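The Long Way to a Contact Sheet

Margaux Delaunay gave up color in May, gave up her light meter in the summer, and now makes every picture on a wooden pinhole box with no viewfinder. She has never had so much work.

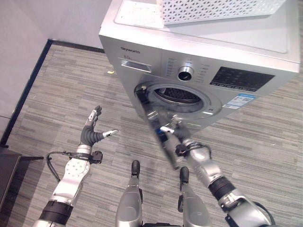 The box is a Lollonis, built in a run of 30 by a furniture maker who got bored of chairs. It has a brass shutter you slide with your thumb, a spirit level on top, and a hole in the front too small to see unless you hold the thing up to a window. Delaunay paid 600 dollars for it, which she says is a lot for a hole.

Before that she shot weddings. She was good at it, in the way some people are good at airports. On a big Saturday she came home with 3000 frames, and then spent the better part of a week deciding which of eleven nearly identical pictures of an aunt laughing was the one where the aunt looked most like she was laughing. Software helped. Then the software got better and started picking the aunt by itself, and its choice was usually fine.

"I got jealous of a slider," she says. "That's when you should lie down."

She went to Furholm instead. If you have not been to Furholm, it is a fishing town with one hotel, a gravel beach and weather that arrives sideways. She had booked four days and meant to photograph the boats. With a pinhole and slow film, in that light, an exposure ran to several minutes, and the boats would not hold still for it. They came out as gray smears with masts. The harbor wall, on the other hand, was magnificent. So was a bollard.

The bollard is now on the cover of her book, and I would like to report that it is only a bollard, but I have had the proof on my desk for two weeks and have begun to think of it as a relative.

What a pinhole does is simple enough to explain to a child and annoying enough to put off most adults. Everything is in focus, and nothing is very sharp. You can't see what you are shooting, so you point the box and hope. You count. Delaunay used to count aloud until a man at a bus stop moved to a different bus stop, and she now hums. She has three songs of known length, and won't tell me what they are.

The printing is done by Valdir Nogueira, who runs a darkroom over a tire shop on Vasconcelos Street and has opinions about paper. He has opinions about toning, about tongs, and about photographers who want to stand next to him while he works. He let Delaunay in only after she agreed not to say the word "moody." His enlarger is older than either of them. He talks to it more politely than he talks to her.

I sat in for an afternoon. Nogueira printed one negative, of a flight of steps in the rain, and then printed it again, a shade darker in one corner, and then again. By the fifth version I could no longer tell them apart and said so. He looked at me the way a dentist looks at someone who claims to floss. The fourth was the good one, apparently. The others went into a box marked NO.

"People think slow means careful," he said, rinsing. "Half of them are only slow."

He has a point, and it's one the film revival could stand to hear. There is a good deal of bad work being made at great expense on beautiful old equipment, and a dull picture doesn't improve because somebody waited for it. Delaunay knows this. She keeps a drawer of failures, and went through it with me without much mercy: a hedge, another hedge, her own thumb at a six-minute exposure, a church that fell over backward.

The successes are strange and rather quiet. In one, a street market has emptied itself of shoppers, all of whom were moving, and kept a single old man who had dozed off on a crate. In another the sea has turned to something like breath on a mirror. There is a dog, or the front half of one. The back half was wagging.

She still takes the odd wedding. Couples ask for the box now, and she warns them that they'll need to stand still and that their guests may not appear. One groom thought this was an excellent idea and asked whether it could be arranged for particular guests.

The book, called Lokum, after a cat she used to own and not the candy, has 45 plates and almost no text. The prints go up at Nogueira's place on Tue 6 November. Go up the back stairs, and mind the tires. He'll be there all evening, standing near the steps in the rain, and you may ask him about the paper if you have nowhere to be.

Contact the editors | Subscriptions | © All rights reserved | Back to top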